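늦바람 든 아마추어 성악 일기
2021년 11월 3일 | 글쓴이: 페트로넬라 음키제

드디어 어제 무카트스테드 홀에서 알바르 바케의 독창회를 보고 왔어요! 표를 구한 게 5월이었으니 정말 오래 기다렸죠. 500석짜리 홀이라 소리가 멀지 않고, 자음 하나하나가 귀에 딱딱 꽂히는 게 너무 좋았습니다.

1부는 전부 가곡이었어요. 바케는 원래 바리톤으로 시작해서 서른 넘어 테너로 바꾼 사람인데, 그래서인지 낮은 음역이 참 두툼해요. 여린 소리로 내려갈 때도 색이 빠지지 않고요. 세 번째 곡 끝에서 숨을 거의 안 쉬고 다음 절로 넘어가는데 저도 모르게 같이 숨을 참고 있었네요 (옆자리 분도 그러셨대요, 쉬는 시간에 물어봤어요!).

반주는 피루제 타헤리. 이분 얘기를 안 할 수가 없어요. 성악가가 박자를 살짝 늘이면 왼손이 벌써 거기 가 있어요. 두 사람이 플리바리아 음악원 동기라고 프로그램북에 나오던데, 같이 맞춘 세월이 그대로 들리더라고요.
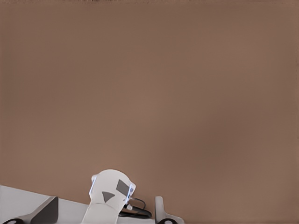

갈색 벽 앞 흰 로봇 손목과 검은 케이블

2부는 오페라 아리아로 분위기가 확 바뀌었습니다. 솔직히 저는 가곡 쪽이 더 제 취향인데, 마지막 두 곡은 그냥 넋 놓고 들었어요. 고음을 밀어붙이지 않고 툭 얹어 놓는 느낌! 우리 지휘자 브리제시 판트 선생님이 연습 때마다 "위로 가지 말고 앞으로 가라"고 하시는데, 그 말이 무슨 뜻인지 어제 처음 알아들은 것 같아요.

앙코르는 2곡이었고 첫 곡은 키아누시 라히미가 쓴 짧은 자장가였어요. 악보가 바게리 출판사에서 나와 있길래 집에 오자마자 주문했습니다. 제 음역에는 조금 높아서 단3도쯤 내려 불러야 할 것 같고, 중간의 긴 프레이즈는 숨을 어디서 쉬어야 할지 아직 모르겠어요. 가사는 네 줄뿐인데 외우는 데는 제가 또 한참 걸리겠죠.

혹시 바케의 가곡 음반을 아직 안 들어 보셨다면 피아노 반주로 녹음한 첫 음반부터 들어 보세요. 관현악 반주 음반도 좋지만 목소리의 결은 첫 음반에서 훨씬 잘 들려요. 악보 도착하면 연습 일기도 올릴게요!

© 2021 페트로넬라 음키제 | 문의는 방명록으로 | 맨 위로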